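Two hundred and forty-one

7th July

Two hundred and forty-one grasps. That is how many good examples I have after what feels like a career. Gwion, who wrote the plan, had us down for a lot more by now, but Gwion wrote the plan on a train and has never had to pick the same spaghetti spoon out of a bin before lunch.

The job is simple to describe at parties, which is why I've stopped doing it. You put a handful of stuff in the bin, you guide the arm down, you close the gripper, you lift, you mark it good or bad. Then you stir everything up and go again. The bad ones count too, Rozália keeps reminding me, as the model has to learn what failure looks like. I told her I could supply that in bulk.

We started in December with nice objects. Cubes, mostly. The network got very good at cubes and would sail over anything else as if it were beneath its dignity. So now we use what I think of as the junk drawer set, and the rule is that at least 3 things in every round have to be awkward. The tape roll is awkward because everybody wants to grab it by the hole. The spoon is awkward because it is nearly all handle and goes wherever it likes once you lift it from the wrong end. 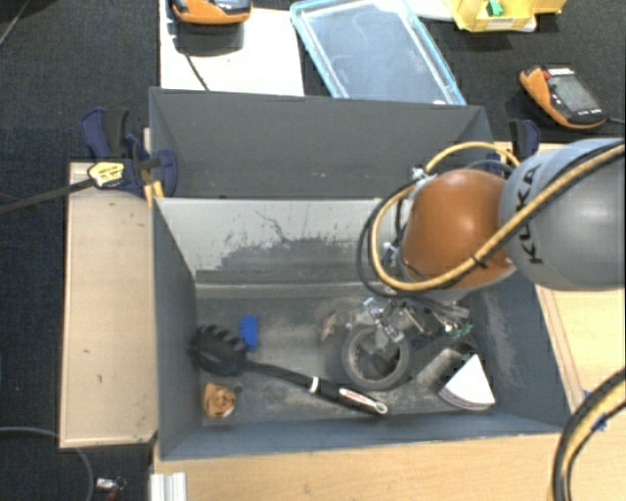 I also learned that my stirring is biased. Rozália plotted where things land and the long stuff nearly always ends up pointing the same way, because I am right-handed and lazy. So there is now a printed sheet telling me how to mess up a bin. It has 11 steps. Step 9 is "repeat step 4," and I have thoughts about that.

Retraining goes on tonight. Gwion wants to name this version Sturnura, the last one having been Nirnitton, and I have asked whether the names could perhaps wait until it can pick up a spoon.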